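Robots and people work by rules. A rule that is written down, tested and used by everyone is called a standard. The rules on this page are for grippers, the part of a robot that takes hold of things. They were put together by Yolanda Zapata and Igor Adamczyk for the Ludora workshop.

## Rule 1: Know what you are holding

A gripper needs a limit on how hard it may squeeze. Force is measured in newtons. A plastic bottle is thin and bends easily, so its limit is low. A steel block can take much more. The limit is written down before the gripper closes — never worked out afterward.
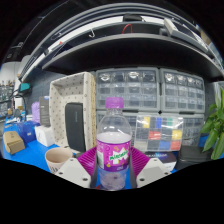

*A gripper holding a plastic bottle between two ribbed finger pads.*

## Rule 2: Hold it from both sides

Two fingers should press on opposite sides of an object. If one finger pushes higher than the other, the object can tip. If one pushes harder, the object can slide. Ridges on a finger help it grip, in the same way that the tread on a shoe does.

A bottle should stay upright during the hold. To test this at Ludora, the same grip is repeated 6 times. All 6 holds must pass. If one fails, the test starts again from the first hold, and the failed hold stays in the record.

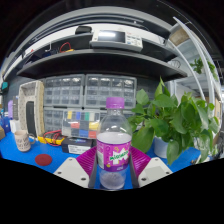
## Rule 3: Keep hands out

Fingers that close can pinch. The space between them is called a pinch point. Keep your own hands away from it while the gripper is switched on. A person who needs to reach in must turn the power off first and wait for all movement to stop.

## Rule 4: Write it down

Each test gets one line in the log. The line gives the object, the force limit, the result and the name of the tester. Szu-yu Kong checks the log every 3 days. A test with no line in the log does not count — even if it went well.

## Words to know

**Newton:** the unit used to measure a push or a pull.

**Pinch point:** a place where moving parts can trap a finger.

**Log:** a written record, kept in order.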